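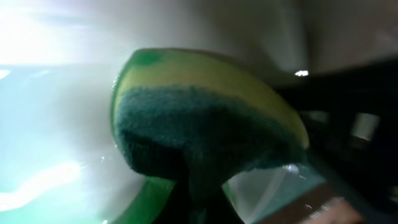
Cokwood two-layer dish sponge, review

I bought these from Floveo when my usual ones went out of stock. They have a yellow-green foam side and a dark green scouring side, and I have been using them on plates and trays since February.

The scourer is the better half. It is coarse and a bit fuzzy at the edges, and it shifts dried-on sauce without much pressure. The foam is softer than I like, but it holds plenty of suds. Green smears on white plates need a second go - the first pass mostly moves them about. 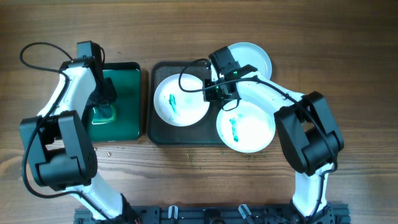

On trays

A dark tray with a raised rim is a fair test, as bits collect along the edge. The corner of the sponge gets in there well enough. You still need to rinse properly, as specks and droplets show up on a dark surface. 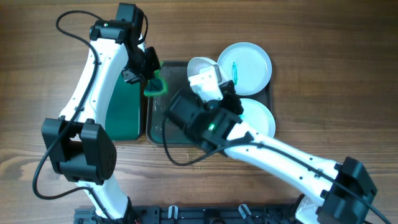 Wear and price

Each one lasts me 2 weeks before the scourer starts to go flat. They cost slightly more than the Preremeo ones, which shed fibres. I would buy them again. Four stars.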